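Section 4: Laying the cloth and setting out the box and block

I've done this layout more times than I can remember, and it still goes faster if I follow my own steps, so here they are. You'll want the green cloth, one Drilitz carton, one wooden block and a clear table.

1. Shake the cloth out and lay it over the table. I don't iron mine - gentle wrinkles are fine, but flatten any fold that would make a box lean.

2. Leave a strip of the tabletop bare along the front. Papers can go there, and you won't be tugging the cloth every time you reach for one.

3. Stand the carton upright, on its end, left of center. Press down lightly on top and see if it rocks. If it does, smooth the cloth under it and try again.
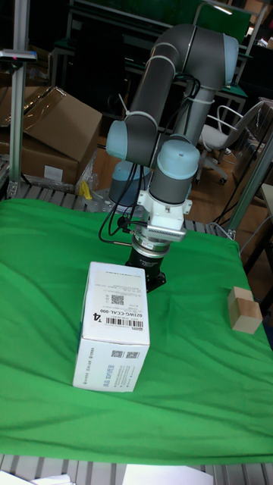
Note: I keep the carton taped shut the whole time. Bronwyn Sheehan likes hers open for a quick look inside, and that's fine at her bench, but open flaps catch on my sleeves.

4. Read the label before you let go. The bold T4 is the mark I check against my list, and the long code next to it can wait until you pack up.

5. Put the block on the right, near the edge of the cloth but still on it. Leave plenty of green between the block and the carton!

Caution: Don't drag the carton into place. The cloth comes along with it, the block slides, and you're back at step 1 (ask me how my April went).
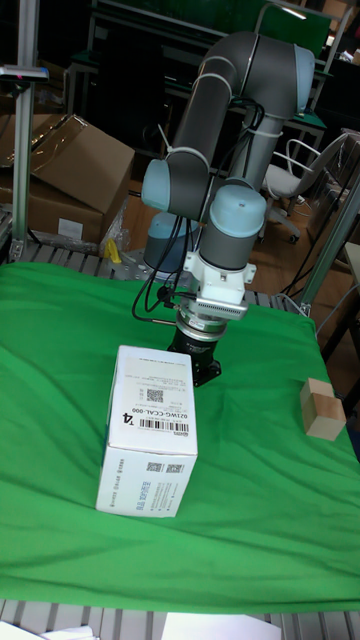 6. Step back and look at the table from the front. If the carton has crept toward the middle, lift it and set it down again.

Note: Volkan Bilgin wrote in to ask if a heavier cloth would stay put better. It does, a bit, but it's a pain to fold - I went back to the thin one after 12 tries.

Packing up is in Section 6. Block first, then the carton, and the cloth last.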